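Getting Coats Ready for the Drive (Start in Summer, Trust Me)

2025-07-24
By Mal-soon Yeom

Every year the Stemmont coat drive happens in November, and every year people drag bags out of the basement the night before and hand them over with a tissue still in the pocket. I've done it myself! Last year we ended up with a stuck zipper on a perfectly good parka, and I sat in my car in the church parking lot rubbing a pencil on it while the line went by.

So I start in July now. It's too hot to go anywhere, the clothesline is free, and a down coat that would take forever to dry in the fall is done by dinner. The goal this year is 100 coats, plus blankets if we get them, and all of it goes to the family shelter on Maurya Street. If you're collecting for some other cause the tips are the same.

Go through the pockets first

All of them, including the little one inside the lining that you forgot about. I find lip balm more than anything, and lip balm in a hot dryer is a whole afternoon of trouble. Turn each pocket inside out and brush the corners with an old toothbrush. If there's a hole, sew it now while it's inside out and easy to reach. Doesn't need to be pretty.

Check the label while you're there. If it says dry clean only, I put it in a separate pile and ask the folks at Grernovow Cleaners, who take a few donation pieces for us when they're slow.
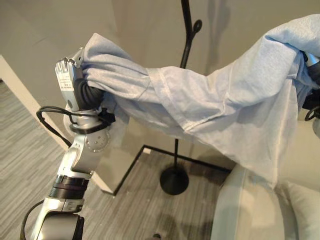
Zippers, snaps and buttons

A zipper that sticks can usually be talked into working. Rub a plain graphite pencil along the teeth on both sides, run the pull up and down a few times, and wipe off the extra with a rag (a dark rag, unless you like gray smudges on everything). A dry bar of soap does the same job on a light-colored coat. If the pull tab is gone, a small key ring makes a fine replacement, and little kids with mittens on find it easier to grab anyway.

Close every zipper before the coat goes in the wash. Same with the hook-and-loop tabs on the cuffs -- they'll grab a knit scarf and never let go.

For buttons, I keep a jar. They don't have to match the originals as long as they match each other, so sometimes I snip off the whole row and start over. It's quicker than hunting.

Washing the puffy ones

Front loader or a top loader with no post in the middle, please. Cold water, gentle cycle, and half the detergent you think you need. Run 2 rinses. Soap that stays behind in down makes it clump, and then the coat feels like a bag of wet socks forever.

Dry on low with 2 clean tennis balls and stop every so often to pull the lumps apart with your fingers. It takes ages. I put on a ball game and get up between innings. When you think it's dry, squeeze the hem and the bottoms of the sleeves, and if they feel cool or heavy, back in it goes.

Collars and cuffs get a dab of dish soap before the wash, rubbed in with that same toothbrush. Leave it a few minutes.

Blankets and throws

We take these too, and they go fast. Fleece gets washed by itself on cold, or with other fleece, never with towels. Skip the fabric softener. Shake it hard outside first if you have a dog. 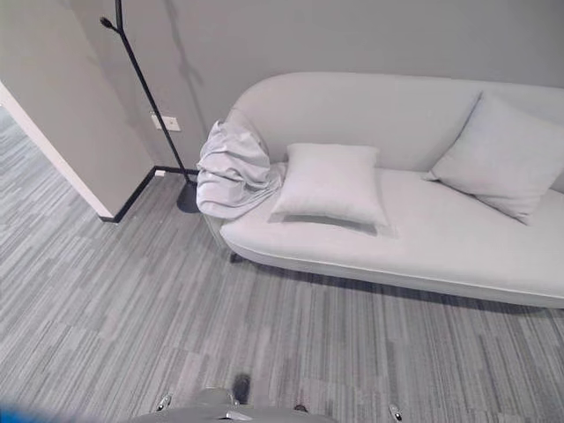

Wool ones I mostly just air out over the porch rail on a breezy day, then go over with a sticky roller. If there's a moth hole smaller than a dime I close it with matching thread. Bigger than that and it goes to the animal rescue in Larura, where they're happy to have it.

Storing everything until fall

Big clear bags seem handy but I've quit using them for anything with down. It gets squashed and it can trap damp. Old pillowcases are better, or a cardboard box lined with a sheet. Put a strip of masking tape on each one with the size and who it's for, like "boys 10" or "ladies large." The sorting crew will love you!

Keep boxes off the basement floor, even if your floor has never been wet. Mine had never been wet either.

And if you've got nothing to give in the way of coats, the jar at the front desk is for socks and gloves. Last year it came to $2,035, mostly in ones and fives, and we spent every bit of it on the small sizes that never get donated. Checks are fine too. Just put "mittens" on the memo line.

Recent tips
Getting candle wax out of a tablecloth
What to pack in a pantry box (and what to leave out)
Saving a scorched soup pot
Bake sale brownies that travel well
Labeling casserole dishes so they come home again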